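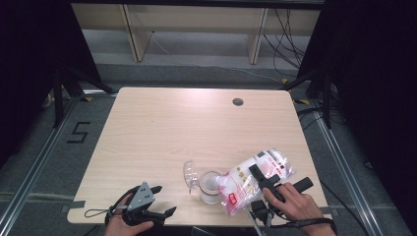
Predgate Board Game Library: your questions answered

What is it?
We're a lending library for board games! You join, you borrow a game, you take it home and play it, and then you bring it back and borrow another one. We have 815 games on the shelves at the moment, from little card games that fit in a coat pocket to enormous war games that will swallow your whole weekend (and your dining room).

Do I have to know anything about games?
Not a thing. Plenty of our members last played something at Christmas when they were ten. Tell whoever is at the desk what you like – stories, puzzles, bluffing, building, shouting at your brother – and they'll happily pull out four or five boxes for you to look at.

Where are you?
Upstairs at 6 Eder Street, above the old seed merchant. The lift is at the back, through the green door. Ring the bell marked Montoya Room and we'll buzz you in.

How much does it cost?
Membership is £20 a year for a household, or £12 if it's just you. After that there's nothing to pay per game. Under-16s can join free with an adult member.

How many games can I take at once?
Two large ones, or one large and three small. If you're off on holiday, ask us about a suitcase loan, where we let you have five small games for a month. They're very popular from May onwards, so get in early.

How long can I keep them?
Three weeks. You can renew twice by email unless another member has asked for the same game.

What happens if I lose a piece?
Please tell us! It happens all the time and we don't charge for the odd cube or pawn. We keep a big drawer of spares, and a surprising number of games can be rescued from it. Pop a note in the box saying what's gone. If a whole board or a full deck of cards is lost or ruined, we'll ask you to help with the cost of a new one.

Can I play at the library?
Yes, and please do. The tables are free to use whenever we're open, and you don't need to be a member to sit down and try something. Cold drinks with lids are fine. Crisps are not, as anyone who has shuffled a greasy deck will understand.

I haven't got anyone to play with. Is that a problem?
Come to open table, which starts at 7 pm and goes on until the last game finishes. Unai Olmedo runs it and is brilliant at teaching rules without making your eyes glaze over. We also have a whole shelf of games made for one player, and some of them are among the best things in the building.

Which game does everyone ask for?
Grurkmont, by miles. It's a game about rival cheesemakers on a mountain, it takes almost 400 minutes with a full table, and people come out of it looking as if they've really been up there. We have two copies and a waiting list. There's a shorter version of the rules on the back page which cuts out the winter rounds, and we think it's a lovely way to start.

Do you take donations?
We do, as long as the game is complete or very nearly. Jigsaws too, up to 1000 pieces. Please count them first! We once took in a 1233-piece harbour puzzle as a favour and are still looking for the lighthouse.

Can schools and clubs borrow from you?
Yes. Group membership is £35 a year and lets you take up to ten games at a time. Email the desk with the ages and numbers in your group and we'll put a box together for you to collect.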